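Plastic cups gone cloudy and a bit whiffy, worth saving?
Asked in Kitchen & Cleaning, Burkcombe Neighbours Help

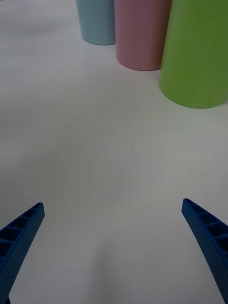
Blue, pink and green, on the white table

Hi all, quick one as I'm meant to be out the door. Got three plastic cups the kids use every day, had them a couple of years, no idea of the make, nothing left on the bottoms to read. They've gone sort of chalky inside and there's a smell. Not awful. Like old squash crossed with dishwasher. You notice it most with plain water, milk seems to hide it.

Tried so far: normal washing up, hotter wash in the dishwasher, and a night soaking in washing up liquid. Smell goes for a day then creeps back. Pink one is the worst, no idea why, they all get the same stuff in them.

Water's very hard here if that matters. Kettle looks like a cave.

Two questions really
- can I get the smell and the chalky stuff off without anything too nasty, youngest is 3 and chews the rims
- is it daft to bother, should I just get new ones

Also my table has marks that won't shift, little dark specks, white top, wipes down fine otherwise. Same stuff on that?? Don't want to wreck the finish, it's matt not shiny.

Thanks in advance
flurkel_mum

3 answers

Answer from Sointu Juntunen
Marked as helpful

Two separate problems I think, so do them in order.

Chalky first. If you're in Burkcombe it's limescale nine times out of ten. White vinegar and warm water, half and half, fill the cups right up and leave an hour. Old soft toothbrush around the bottom where the side meets the base, that's where it collects. Rinse well. If the cloudiness is still there once they're dry then it's scratches and you won't get it out with anything, that's just wear.

Then smell. Bicarb, 2 heaped teaspoons per cup, top up with warm water, overnight. Don't mix it with the vinegar, people always do that and it fizzes and then you've basically got salty water. Wash as normal in the morning.

Then the bit that made the difference for us, dry them properly. Upside down on a rack with a gap under, not flat on the worktop and not stacked. Ours were going back in the cupboard inside each other still damp and they stank by the weekend. Same cups, stopped stacking them, fine ever since.

I'd take them out the dishwasher too for a few weeks and see. The hot wash can leave a detergent taste in soft plastic, and rinse aid is worse.

On the chewed rims, have a feel with your finger. Rough or flaking, bin it. Smooth with a few tooth dents, I'd carry on.

Table: try your fingernail first!! Half the specks on mine are dried food. If it won't lift, bicarb paste on a damp cloth, very light, and try it somewhere that doesnt show. No scourers on a matt top, you'll get a shiny patch and that's there for good. Keep vinegar off it till you know what the top is made of.

 Reply from flurkel_mum
 Fingernail got most of them off, feel a bit silly. Vinegar on the cups now. Ours do get stacked damp so that'll be it

 Reply from Sointu Juntunen
 Leave the pink one in longer if it's the worst

Answer from stefanou53

just buy new ones. they're pennies. by the time youve bought the vinegar and the bicarb you could of had a new set

Answer from Tidy_Bri

Agree with most of the first answer but I'd skip the bicarb and use a denture tablet, one per cup, warm water, half an hour. Gets into the corners and no scrubbing. Cheapest ones from the chemist do the same job. Rinse two or three times after, and obviously keep the packet well up high with a little one about.

Sunny windowsill for an afternoon helps with smells as well, though in November good luck. Can fade the colours if you leave them there all the time, mine did.

Wouldn't use bleach on anything that gets chewed.

If the smell comes back after all that then I'm with stefanou, replace them. We keep ours for water only now and squash goes in glass.

Was this page useful? Yes / No
1,540 views
More in Kitchen & Cleaning: Tea stains in a flask / Lunchbox lid won't click shut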